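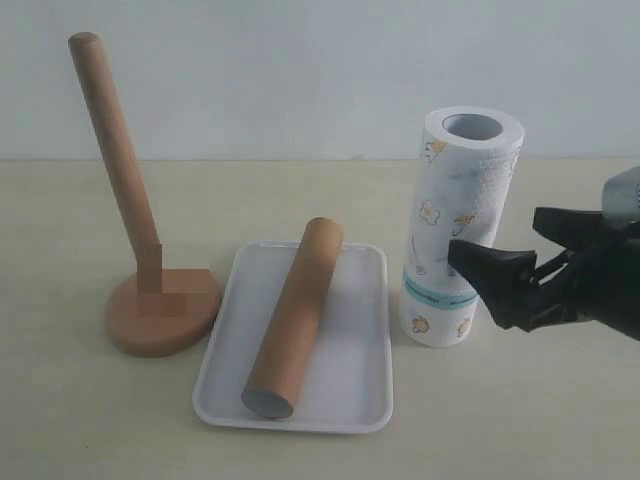
A wooden paper towel holder and a white plastic tray on a tabletop.

ULPORT -- The Zalley Foundation will award kitchen safety and repair grants to 18 community meal programs in Ulport and Nistau, the foundation announced in April. Each program may receive up to $3,821 for plumbing work, replacement counters, hand-washing stations and everyday supplies.

The grants are the first to be made under the foundation's Shared Kitchens initiative, which supports meal programs operating in rented halls, schools and houses of worship. Many of these kitchens were built for occasional use and now serve meals five days a week.

"Small repairs are the ones that get put off," said Da-eun Gil, program director for the Zalley Foundation. "A leaking faucet or a worn counter can hold up a kitchen's permit for months, and the people who depend on those meals feel it first."

Applications were reviewed by foundation staff with technical advice from Yoon Kitchen Planning, a Nistau design firm. Priority was given to programs that had not received outside funding for equipment in the past two years.

Recipients must complete their projects within 15 months and submit a short report on how the funds were spent. Supplies may be ordered at once -- construction work requires written consent from the building owner.

A second round of applications will open in the fall. Programs in Ulport and Nistau that prepare meals on site are eligible to apply.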